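Rendley Wrist Capture Station

The Rendley Wrist Capture Station is a bench unit for gathering examples of handling work, for use in the training of learning systems. It is supplied to university departments, packing firms and technical colleges that wish to collect their own material on their own premises. The station combines a guided arm, a small camera carried at the wrist, and a recording unit that stores the view from the wrist together with the movements of the arm and the opening of the fingers.

An operator guides the arm by means of a hand control fixed to the front of the bench. Each attempt at a task is stored as one example. The operator starts and ends the example with a foot switch and may then mark it as complete, incomplete or to be discarded. Discarded examples are held in a separate folder until the supervisor removes them.

Packaged goods

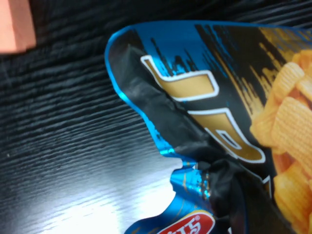 The Packaged Goods Set is the task set most often ordered with the station. It covers the picking up of light retail items from a table and their placing in an open carton, and it was prepared at the Drindalbridge workshop with the needs of packing firms in mind. Soft packets receive particular attention in the set. A crisp packet made of shiny foil, creased and folded over itself, will throw small bright highlights back at the wrist camera, and the printed lettering may be broken by the folds to the point where the word cannot be read. A dark table with a strong patch of glare adds to the difficulty. Customers are advised to record under the lighting found in their own workplace and to keep such examples in the collection.

The set is delivered with 14 written task sheets. Each sheet states the starting position, the item or items to be handled, the finishing position and the conditions under which an example should be marked incomplete. The sheets may be copied freely within the customer's own organisation. For a first collection, Rendley recommends 200 examples for each task sheet, divided between at least two operators. Items should be turned and moved between examples, and soft packets should be pressed into a new shape by hand before they are put back on the table.

Placing and release

Recording should continue until the item has been released and the arm has returned to its resting position. Examples that stop at the moment of release are of limited use, as the system being trained is given no record of how the hand withdraws. The written sheets for carton work ask the operator to approach over the open top, to pause where the task requires it, and to avoid pressing the item against the walls.
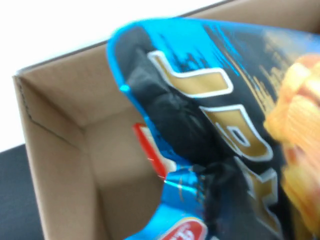

Wrist camera view
Snack bag and open cardboard box

Views from the wrist during carton work differ a good deal from those taken by a fixed camera above the bench. A packet held close to the lens may fill most of the view, leaving only one side of the cardboard box and its rim in sight, and the print on the packet may be softened by blur while the box remains comparatively sharp. The station stores these views without correction. A second camera may be fitted to the bench post where a wider view is also needed, and both recordings will carry the same time marks.

What is supplied

Guided arm with two-finger hand
Wrist camera with cable and spare cover
Hand control and foot switch
Recording unit with 8 removable storage drives
Bench plate and clamps
Packaged Goods Set (task sheets only; goods and cartons are not included)
Printed operator's handbook

Care and checking

The lens of the wrist camera should be wiped with a dry cloth at the start of each session. The position of the camera should be checked against the printed card in the handbook after every 100 examples, and again whenever the hand has been removed. Where the camera has moved, the examples recorded since the last check should be set aside for review.

Training and support

One day of operator training is included in the purchase price and is given at the customer's premises or at Drindalbridge. Training is led by Horácio Torres, Senior Instructor. Places at Drindalbridge for June are now open to existing customers who wish to train further operators. Requests for repair should be made in writing, quoting the number shown on the underside of the bench plate.

Related items

Jonley Bench Post and Second Camera Mount
Paiva Storage Drive Case
Household Goods Set: task sheets
Replacement finger pads (pair)
Operator's handbook, additional copy

Contact Rendley Sales and Support | Terms of supply | Copyright Rendley. All rights reserved. | Back to top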